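Betberg Miniatures Workshop
Notebook, rules and casting bench
Entry for September, begun 9.40

Carried over from the previous entry: the Canomar warband remains two models short of a complete sprue, and the points values for its champion have not been agreed. Both matters are taken up below. The casting notes come first, as the resin is the more pressing of the two.

Resin, batch 29. The mix was prepared to the Nurkico sheet with no change to the ratio. The marsh-witch and the standard bearer released cleanly. The heron-rider did not. Its left stirrup has failed in every pull from this mould, and the fault is in the same place each time, just below the knee. The vent at that point is too narrow and will be recut before any further pouring. Colleagues are asked not to use mould C until this is recorded as done.
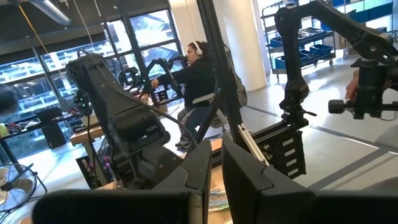 Photograph: Betberg workshop archive

The standard bearer's pole continues to bend in the packet. A separate pole in a harder resin was considered and has been set aside for the present, as it would require a new socket in the hands and a change to the printed assembly guide. The preferred course is to thicken the shaft slightly from the grip downwards. The master has been returned to the sculpting bench with a note to that effect.

Paint trials. The Buschmann undercoat was tested in grey and in bone. Grey hides the fine scaling on the cloak of the marsh-witch and should not be recommended for that figure. Bone is satisfactory, although two thin coats are required on the underside of the hat. The guide at present says one coat and must be amended.

Rules, Canomar warband, third draft. The champion, the Reed Warden, was entered at 101 points. Played at that value in a 300-point skirmish, he leaves too little for a sensible following, and the player is in effect fielding one figure and a handful of scouts. At the reduced value he becomes difficult to refuse. The difficulty lies in the ability named Drowned Oath, which permits a fallen follower to make one further attack. It was written for a small band and has no upper limit. With a large band it is used almost every turn.

The following wording is proposed for the fourth draft: "Once in each round, when a friendly model within six inches of the Reed Warden is removed, that model may first make a single attack." The words "in each round" are to be kept. In the second draft they were left out by mistake and the ability was read as applying once in the whole game, which made it worthless.

The background text for the Warden was also reviewed. The printed page allows up to 38 lines and the present text exceeds it. The passage on his quarrel with the river king is to be shortened, and the account of how he lost his name is to stand as written. The spelling is "Warden of the Low Reed" throughout. "Lower Reed" appears on the draft card and is an error.

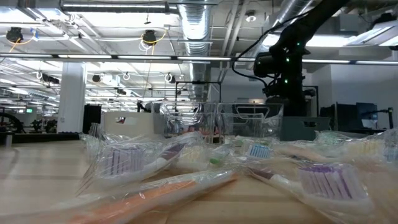 Entry by the rules and casting bench, Betberg

Terrain. The jetty piece was examined again after trimming. It now sits level, and the gap between the planks will hold a standard round base without rocking. The reed clumps are too tall for play, as they block sight to every figure except the heron-rider, and the rules treat reeds as light cover only. Either the clumps are to be cut down or the cover rule is to be rewritten. Cutting is preferred.

Outstanding at close, 16.15:

Recut the vent on mould C.
Amend the undercoat note in the painting guide.
Replay the Reed Warden with the new wording, at both values.
Correct the name on the draft card.
Check whether the jetty fits the smaller Buschmann box, with the reeds packed flat beside it.

The lid of the pressure pot has been refitted with the new seal, and the old one is in the drawer under the mould shelf.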